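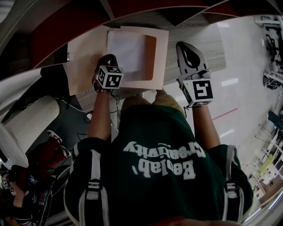 Office Practice 1
Handout 6: Folding a letter and filling a window envelope
Prepared by Vendula Kubíček, revised Nov 19, 2019

Read this before the practice hour. Bring the practice letter from Handout 5, on cream stock if you still have it.

1. Terms used in this handout

Face: the side of the envelope with the window.
Back: the side with the flap.
Window: the opening on the face, covered with a clear or cloudy film on most envelopes. Some cheaper ones have no film at all.
Panel: one section of a folded sheet. A letter folded in thirds has three panels.
Insert: anything that goes into the envelope besides the letter.
Show-through: print from an inside page that can be read from outside.

2. The sheet before folding

Lay the sheet flat on the table with the printed side down and the top edge away from you. Clear the space to the left and right of it first. The envelope can lie partly over the sheet while you check the size, but move it off before you make the first fold.

Check the address block. On our template it starts 2 inches from the top and stays within the left half of the page. If the block has more than five lines, the last line will usually fall below the window. Shorten it on the computer and print again. Do not try to fix it with a crooked fold.

3. Folding in thirds

For a window envelope we use the Z fold, also called the accordion fold. The address has to end up on the outside, and the ordinary letter fold (the C fold) puts it on the inside.

a) Turn the sheet face up.
b) Bring the bottom edge up until it lies a little below the address block. Square the side edges. Press from the middle out.
c) Turn the whole thing over, keeping the fold nearest you.
d) Fold the remaining top third down over it, so the address is on the outside. Press again.
e) Stand the letter on its long edge. It should open slightly, like a fan.

Heavy paper needs a bone folder or the back of a spoon. A fingernail leaves a shiny line on dark stock.

4. Inserting

Hold the envelope with the back toward you and the flap up. The address panel goes in facing away from you, toward the window. Slide the letter down until it touches the bottom. Turn the envelope over and read the address.

Then do the tap test. Tap the envelope on its left edge, its right edge, and its bottom edge. After each tap all lines of the address must still be readable, and nothing else may be. Common things that slip into view are the account number, the date, and the first line of the letter.

If the address slides out of sight, the folded sheet is too small for the envelope. Use the next size down, or fold again with a shorter bottom panel.

5. Inserts

Reply cards and slips go behind the address panel, never in front of it. Put them inside the last fold so they come out with the letter. Staples are not allowed in anything that goes through the machine in the mail room. Paper clips are not allowed either.

6. Opening mail with windows

Slit the envelope along the top with the flap side toward you. Take out the contents, unfold them, and look into the envelope once more before you set it aside. Small slips like to stick to the film. Keep the envelope with the letter if the letter has no return address or no date.

For recycling, our building takes window envelopes with the paper. Other buildings ask you to tear the film out first, so check the sign on the bin.

7. Case: the Hosanero mailing

In June the Hosanero office sent 1408 letters in window envelopes. 56 came back. Meirion Morris went through the returned ones by hand and sorted them as follows:

Address hidden or partly hidden by a bad fold: 33
Old address: 17
Torn or damaged: 6

All of the badly folded ones were from the same afternoon, when a second template was in use with the address block set half an inch lower. The window and the envelopes were the same as before. We will look at both templates in class.

8. Practice

Fold and insert five letters. Run the tap test on each. Write the result in pencil on the back, near the flap, with your initials. Then swap with the person next to you and open theirs by the method in section 6.

Leave the finished envelopes unsealed in the tray marked Callska. Unused envelopes go back in the box, all faces the same way.

For next time: Handout 7, labels and large flat envelopes. Bring a ruler.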